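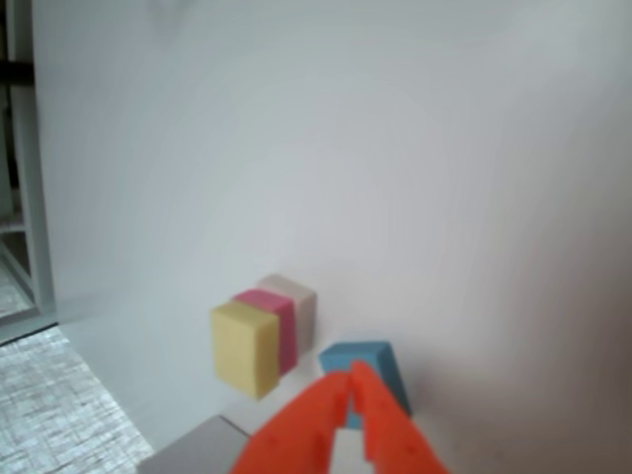

Page last updated: February 2, 2014

Samimis Trideck Countertop Oven

Venville Kitchen Supply > Baking > Small Ovens > Trideck

Power: 2,000 watts
Outside width: 23 inches
Racks: 3, all included
Largest round pan: 14 inches
Finish: brushed steel or black
In the box: oven, racks, crumb tray, one deep pan, rack handle, booklet

We have had a Trideck running in the back of the Venville shop since the first one came in, and it has baked more cookies than any of us should have eaten. It's a countertop oven with three full racks and a fan strong enough to keep all of them going at once. If you've ever tried to bake two trays in a toaster oven and ended up with one tray black and the other one raw, you'll see why we got excited!

The heat comes from the top and bottom elements plus a ring around the fan. You can run the top alone for broiling, top and bottom together for regular baking, or everything with the fan. Most of us leave it on the fan setting and drop the temperature a little from what the recipe says. The booklet tells you to do this too, but it's in small print on the page about cleaning, so it's easy to miss.

What we cook in it

Cookies are the obvious thing. Three trays of oatmeal or peanut butter go in together and come out together, with the middle tray maybe a minute behind. We pull the top and bottom first and let the middle one sit while we move the others to the cooling rack.

Roasted vegetables are even better. Carrots and onions on the bottom where they get some extra heat from below, potatoes in the middle, and something quick like green beans or cherry tomatoes on top. Put the top rack in last. Don't crowd the trays, and use a pan with a low edge so the air can get across the food. The high-sided pan that comes with the oven is fine for a casserole but it makes soggy potatoes.

A chicken fits if you take out the two upper racks. A big one will touch the top element, so measure from the bottom rack before you buy anything fancy. We've done a spatchcocked chicken in there many times and it's terrific, really crisp skin all over, with the drippings going onto a tray of bread cubes underneath (try this once and you'll want it every week).

Pizza works with the Ngata baking stone, sold separately. Set the stone on the bottom rack and let it heat for as long as you can stand to wait. The round Ngata stone leaves enough room at the back for the fan to do its work. The rectangular one fits too, but it blocks a lot of the air and the crust comes out pale at the front. Get the round one.

Things to know before you order

It's wide. Measure your counter, then leave a hand's width on each side and more at the back. The top gets too hot to store anything on, and that includes oven mitts and bread bags.

Use an outlet on its own if your kitchen is an older one. Running it with an electric kettle on the same circuit will very likely trip the breaker.

The door opens downward and needs clear space in front. The handle stays cool enough to touch but the glass does not.

There is a light inside, and it's a good bright one. It turns off by itself after a short while and you have to press the button again, which gets a bit old when you're watching a soufflé.

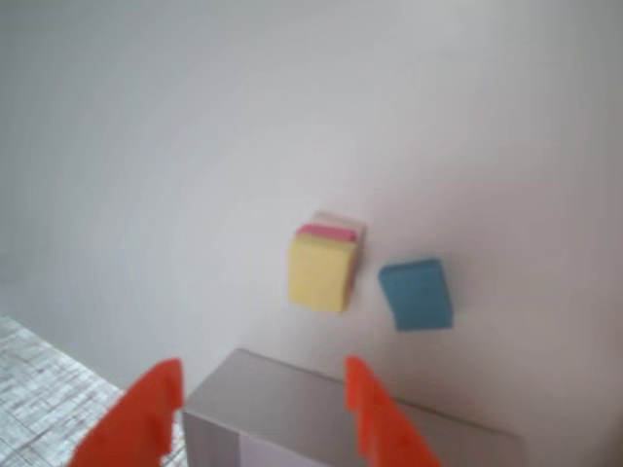
Care and parts section last changed in October

Cleaning

Let the oven cool all the way down and unplug it. The crumb tray slides out from the front, so you don't have to move the whole oven. Wash it by hand with dish soap. The racks can go in the dishwasher, though ours have lost some of their shine from it. For baked-on cheese, lay a wet dishcloth over the spot for half an hour and then wipe. Please don't use spray oven cleaner near the fan cover.

If the inside smells after you've cooked fish, put a heatproof dish of water with half a lemon on the middle rack and run it on low for a little while. Then leave the door open.

First use

Run it empty on high before you cook anything. It will smoke some and smell like a new frying pan. Open a window, wait until the smell is gone, and wipe down the racks once they're cool.

Replacement parts

We keep racks, crumb trays, rack handles and light bulbs on the shelf in Venville. Door glass and timer knobs have to be ordered from Samimis and can take a few weeks. Racks from the older Samimis two-shelf oven look the same but they're slightly too narrow and will tip when you pull them out, so check the name on the front of your oven before ordering.

A tray bake to start with

Heat the oven with the fan on at a medium-hot setting. Cut a head of cauliflower into small pieces, toss with olive oil, salt, a spoonful of curry powder and a handful of raisins, and spread it on a low-edged tray. On a second tray put chicken thighs, skin side up, with salt and pepper and nothing else. On the third, chunks of sweet potato with oil and a little brown sugar. Chicken on the bottom, sweet potato in the middle, cauliflower on top. Swap the upper two trays halfway. The cauliflower is done when the edges are dark, and it will be ready first. Serve with plain yogurt and lots of lime.

Pickup and delivery

You can pick up at the Venville counter any time we're open, and we'll carry it to the car for you. It's a heavy box. We deliver in town and ship elsewhere in the state. Black is usually in stock, and steel sometimes has to be ordered in.

See also: Ngata round baking stone, low-edge sheet pans, oven thermometers, cooling racks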